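Home > Galleries > The Floor

The Arm on Bench Two: Drive Swaps at Jarnness

Posted Jan 30, 2020
Filed under: Workplace, Automation, Refurb

Jarnness takes in tired office computers from the Catacutan area, opens them up, changes the drives, checks everything else, and sends them back out to people who don't mind a scratch on the lid. I have worked the drive benches for long enough to have opinions about drive cages, and most of them can't be printed on a company page.

Last October we got an arm. The project is called Furkon, a name picked in a meeting none of the bench crew were invited to, and its goal was stated on a slide as "relieving staff of repetitive handling." The staff were asked whether they wished to be relieved. Answers varied with how many towers each of us had done that morning.

The pitch went like this. A person does the parts of the job that need fingers and judgment: side panel off, dust out, cables moved out of the way, a look around for swollen capacitors or the occasional paper clip. The arm does the part that needs going back and forth with a hard drive. Then a person plugs everything in, because cables defeated the arm in the first week and have gone on defeating it ever since. I find this comforting and try not to show it.

What has changed, for those of you on the office side who keep asking:

Towers now go down flat on their sides on the metal table, all facing the same way. We used to work on them however they landed. I liked mine standing up, my neighbor liked hers with the back toward her, and there was a man on the late shift who did them in his lap. All of that is over. The arm likes a computer where it expects a computer, and it has gotten its way faster than any supervisor we ever had.

Small parts have assigned places. The fixtures come off the 3D printer upstairs, gray, with a block or a slot for everything, and if you put your coffee on one you will hear about it. The version we have now is much better than the first. The first one was designed by somebody who had seen a hard drive only in drawings.

Cables get tucked before the arm moves. This used to be good practice and is now a rule, with a laminated sign. A loose SATA cable lying across the bay will stop the whole job while Gridum, the scheduling software, thinks it over. Gridum puts up a yellow box that says "Operator attention requested." It says this for a stray cable, for a drive that's a hair out of place, and once for a moth.

The job sheet got longer. We were told it would get shorter. There used to be one line per machine and now there are 2, one for what the person did and one for what the arm did, and the person fills in both. I raised this at the review and was told that it was a very good point.

My wrists are better. I'll put that in writing, as I was pretty loud about the other things. Pushing drives in and out of cages all day does something to the base of your thumb, and by spring of last year I was opening jars with a towel. Now I open them like everybody else. The people who do the most towers say the same, including the ones who still call the arm "the intern."

Training took 2 mornings. The first was about where not to put your head. The second was about how to hand-guide the arm to a new position, and that was the part everyone enjoyed, grown adults lining up to lead a robot around by the elbow. After that we were each given a certificate and a different color of badge, and the pay band stayed where it was. Talks on that are continuing. I'm told they are going well by the people who aren't in the band.

As for output, the number on the wall for the Furkon bench since it started is 1,068 machines. The number on the wall for the manual benches isn't on the wall. We asked for it to be put up, and there is apparently a shortage of wall.

No bench jobs have gone so far, and I'd like that sentence to hold up. Two of us moved over to testing, which was short-handed anyway, and one of those wants to come back. Testing has chairs but no radio.

The next step is a bigger batch, 50 towers of one model from a single office, the sort of order the arm was made for. Same case, same cage, same blue plastic latches every time. The mixed pallets will stay with us. Nobody has found a way to write a program for a pallet where the third machine down is older than the person unloading it. 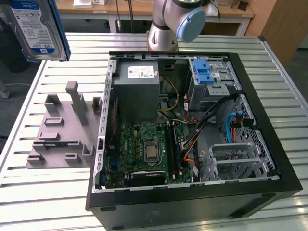 I've asked to stay on bench two for the big batch, mainly to be near the radio. Somebody has to tuck the cables, and somebody has to press OK on the yellow box, and I have the badge for it now. If the pay talks come through before we start, I'll even fill in the arm's line on the sheet without sighing.

Back to all galleries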